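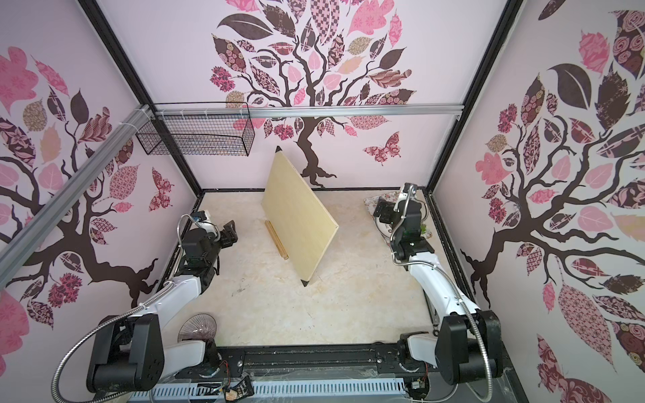 The pink corner: board, rack and dinner table things

Welcome to my small gallery page. I collect here the corners of rooms where somebody works or eats, and I write a line or two under each. In November I looked at many wall papers for our own kitchen, and I kept coming back to this one with the big trees. My wife finds it too much pink. I like it very much.

About the wood

The board is plywood in a light yellow colour, with little black tabs at two of its corners. It lies well with the beige marble pattern of the floor, and I would choose the same two tones again. Thin plywood must be kept flat when you store it, otherwise it bends with the seasons. My neighbour Elfriede Danzer keeps hers under the bed, between two blankets.

The rack and the plate

A wooden dish rack can be a nice thing also when no dishes are in it. Light wood goes well before a dark brown trunk, and the pink butterfly beside the tree makes the wall more friendly. 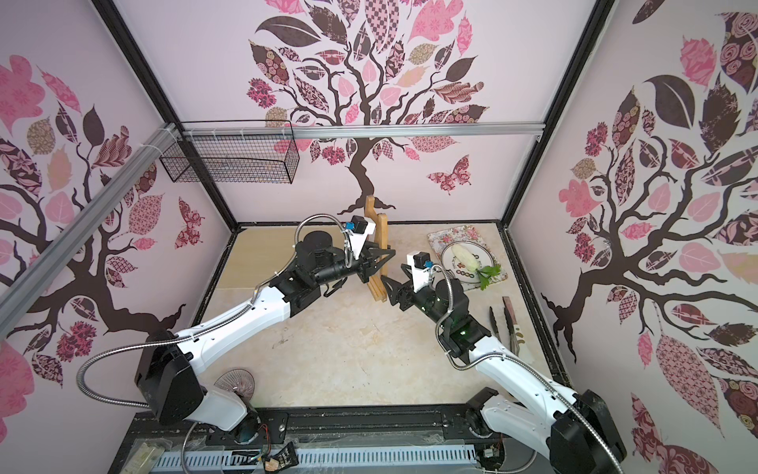 I have had a similar rack at home for five years, bought from a small shop called Drunder, and I oil it every spring with a soft cloth. It should dry overnight before the first plate goes in.

The placemat with the roses is my favourite piece. On it is a round white plate with a pattern on the rim, and on the plate a pale green vegetable with leafy tops. I think it is bok choy, but it could be the heart of a cabbage. The black tongs and the knife with the dark reddish handle have their place below the mat.

For the basket lovers: the black wire mesh one hangs from the rail at the back, fastened with white cable ties. Aleksandra Wasilewska asked me if such ties hold well. In my pantry they have carried a basket of onions without trouble, but I cut the ends short so that they do not scratch the hand.

The next gallery will be about drawers, and I hope to put it here on Wednesday evening.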